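Home Helper (Bedrooms and Clothes), Drutdale
Kinstead Home Services
Job reference: 1544
Part time, permanent
Closing date: 10/12/23

Kinstead looks after almost 400 homes in Drutdale and the villages on the Conmont side. We do cleaning, laundry and ironing, and for the past few years we have also run a separate bedrooms and clothes round. We want two people to join that round in January.

The work is folding, sorting and putting away. You go to a customer's home, usually for a two-hour visit, and deal with the clothes that have built up on the bed, the chair and the floor. You make the bed, leave the surfaces clear and put things back where the customer keeps them. Most of our customers live in ordinary bedrooms that do several jobs at once, so expect jeans and jumpers on the bed next to a clothes brush, with pot plants in the corner.

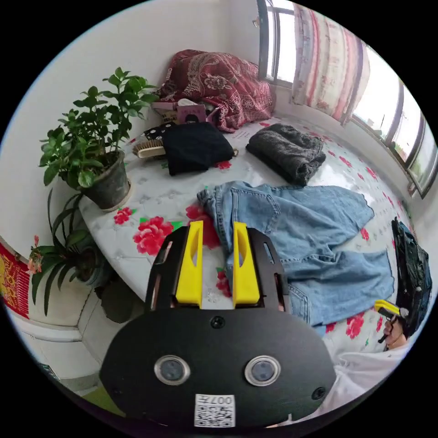 What you will do

Sort clothes into those to be put away, those to be washed and those the customer needs to decide about. You don't decide for them.
Fold jeans, knitwear, shirts and bedding to the Kinstead fold sheet, which you will be given on your first day.
Brush down dark and fuzzy fabrics before they are folded.
Change and make beds, including quilted covers and heavy blankets.
Move plants, boxes and small items carefully and return them to the same spot.
Fill in the visit card and leave the customer's copy on the bedside table or wherever they have asked for it.

You will not be asked to clean windows, move wardrobes or do any outdoor work. Ironing is done by a different team, although you can apply to be trained for it after six months.

A lot of the time is spent on the bed itself. It is the biggest flat surface in most rooms, and it is where you will lay things out, check pockets and fold. Please think about your back - you will be leaning over a mattress for a good part of the visit. There is often very little room between the bed and the plants or furniture beside it.

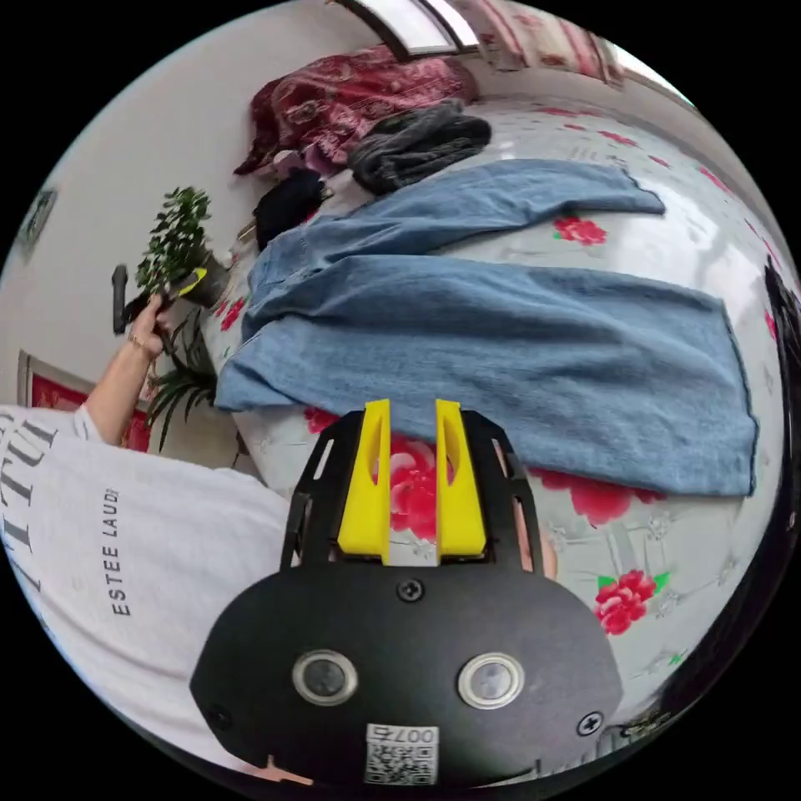
Who we are looking for

You don't need to have done this for a living. Several people on the round came from shops, school kitchens or from looking after family. We do ask that you:

are 18 or over
can bend, kneel and lift a laundry bag
can follow written instructions in English
are happy working in someone's private room, with or without them there
can give us two references, one of which may be from a neighbour or friend who has known you for at least two years

A background check is carried out for all staff and Kinstead pays for it.

Hours and pay

Sixteen hours a week over four mornings. Pay is hourly and is reviewed every spring. The rate and the mileage allowance are set out in the application pack. Travel between customers is paid time. You get a tunic, shoe covers and a fold board, and they stay yours to use for as long as you work with us.

The trial visit

Everyone we shortlist does a paid trial visit, which lasts an hour. You will be given a bed with clothes on it and asked to sort, fold and stack them. Denim usually comes up. Frayed hems are to be folded inwards so that they don't catch, and we look at whether you have smoothed the leg out before folding it.
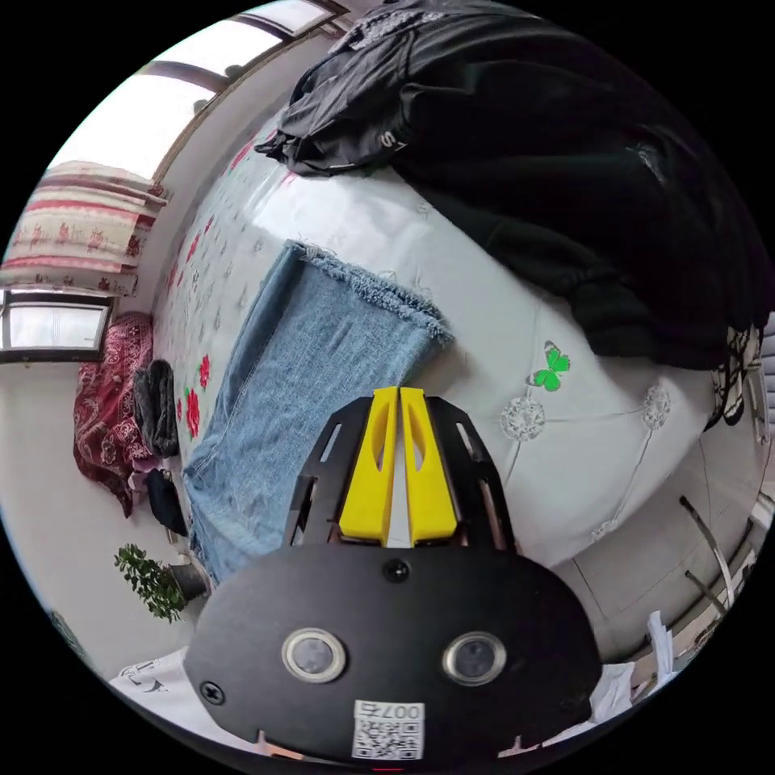 Photo: Welington Holanda for Kinstead

Lumturie Golob runs the trial visits and will go through the result with you at the end. She is not looking for speed. If the stack is square and the cover underneath is flat and clean, that is a good trial. We let people know within a week either way.

Patterned and studded bedspreads need a bit of care. Please take off rings and bracelets before you start, and lay trousers down flat instead of dragging them across the cover.
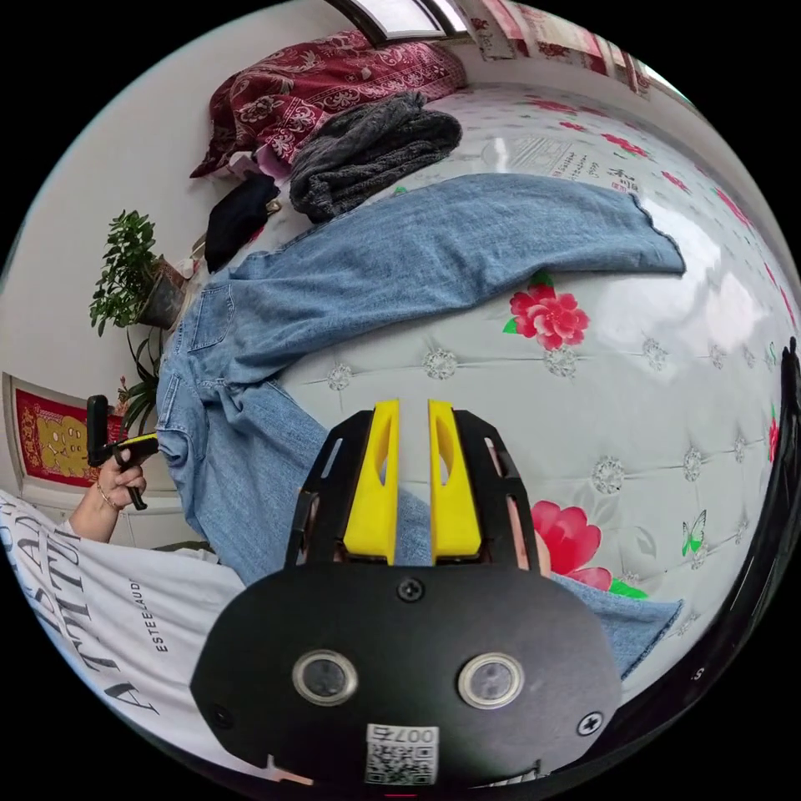
Do I need a car?
Most visits are on the Drutdale bus route, so you can do the job without one. Drivers are given the Conmont customers.

How to apply

Ask for an application pack at the Kinstead office, Dumitrescu House, Drutdale, quoting reference 1544. Return the form by hand or by post. We don't need a CV. If you would like to talk about the job first, ask for Lumturie at the front desk - mornings are best.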